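Why my arms kept stopping for no reason (there was a reason)

So I finally closed the bug that has been eating my evenings since October, and I promised a few of you in the comments that I'd write it up. Get a coffee, it's a bit of a ramble.

Quick catch-up if you're new: I've been writing a little motion server called Istus. It sits between the planner and the arms, takes a list of joint targets, smooths them out and streams them at a steady rate. On top of it is Balaskas, my replay tool, which loads a recorded session and plays it back with all the timing intact. Both started as weekend scripts and both have gotten way out of hand.

The problem was the pauses. Every so often an arm would be moving along nicely and then just hang for a moment, then carry on like nothing had happened. No error, no warning, nothing in the log except a slightly bigger gap between two lines. I blamed the network first (I always blame the network). Swapped the switch, swapped the cable, wasted a whole evening. Same pauses!

Then I blamed the planner, and to be fair the planner deserved it a little. It was checking every path against a collision model with padding so fat that the two arms could barely be in the same zip code. I trimmed the padding and planning got a lot faster, so yay, but the pauses stayed.
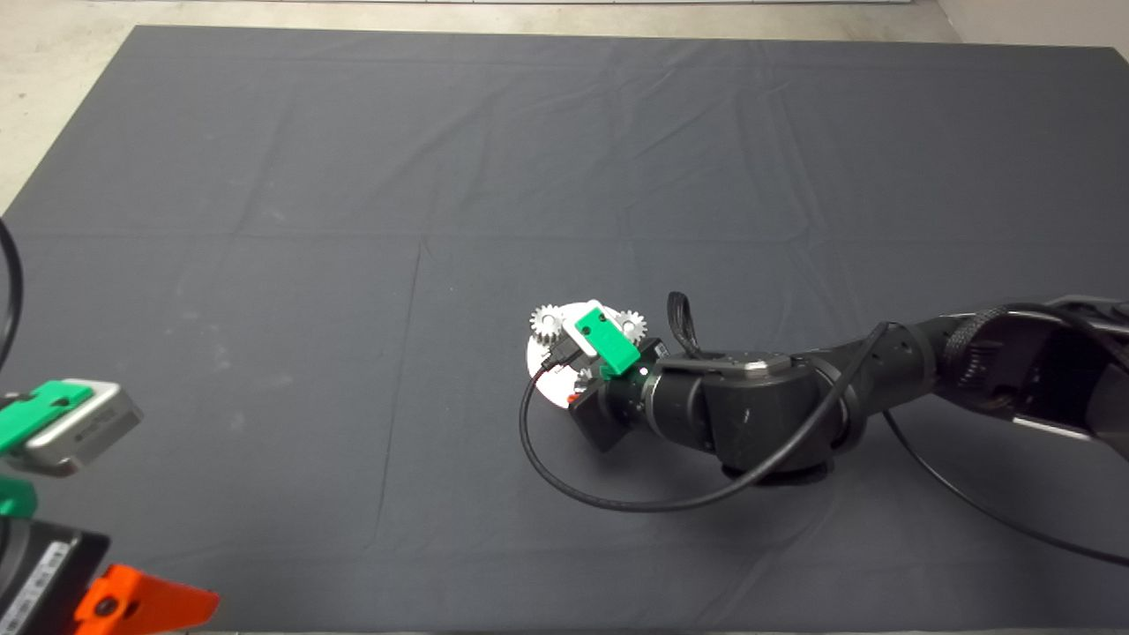
What cracked it was dumping the raw timestamps and plotting them, which I should have done on day one. I pulled 2,934 commands out of one long session and 26 of them were late. And the late ones weren't random at all! They came in little bunches, and every bunch lined up with the camera thread saving images to disk. I had put a lock around the shared state so the camera side could grab joint positions along with each picture, and then, because past me was tired, I left the disk write inside the lock. So the streaming loop sat there politely waiting for a file to finish saving.

The fix was 5 lines. Copy the state, let go of the lock, write the file afterward. I felt very smart and very dumb at the same time.

I also added a watchdog to Istus that complains loudly if any command is more than 20 milliseconds late. It's been quiet so far, apart from one time when I had a browser with way too many tabs open on the same machine, so that one's on me.

Next up is moving the gripper commands onto the same clock as the joints. Right now they go through a separate queue (called Wikberg, don't ask) and the replay drifts a tiny bit by the end of a long session. If you've done this with two arms and have opinions on one clock versus two, please leave a comment. I'll clean up the plotting script and post it once I've taken all the swearing out of the variable names.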